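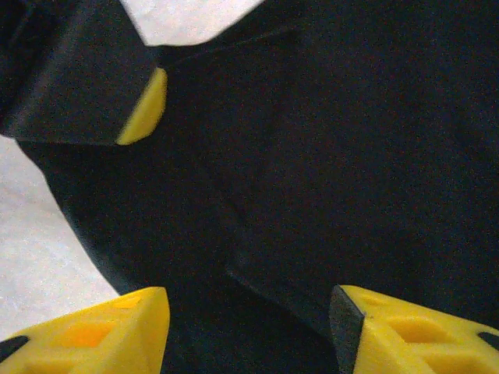
Su-bin Yoo replied at 4 in the afternoon that I should stop throwing out the black cloth episodes until we know whether the trainer or the labels are to blame.

Support > Data Collection > Open Tickets > Gronow cloth folding

Fair enough! So I put the 9 I'd tossed back in the set and went digging. Quick recap for anyone just joining: we want 2000 folding demos for Gronow, the light fabrics train fine, and anything dark comes out with the grasp label late - sometimes way late, after the fold is already half over.

Tried first: turned up the exposure on the wrist view. Creases got easier for me to see, but the labels didn't budge. Put it back.

Tried second: replayed two bad episodes in Hatura with the finger positions plotted next to the video. The fingers close when they should, and the video lags behind them (I felt pretty silly, I'd been blaming the fabric all week). The light fabric sets were recorded before the Hatura update, so color may have nothing to do with it.

Su-bin, could you run one white towel on the new version and send me the raw log? If that one's late too, I'll roll back and re-export everything - please don't delete any originals before then.

Leaving this open.

We use cookies to keep you signed in. Accept | Manage settings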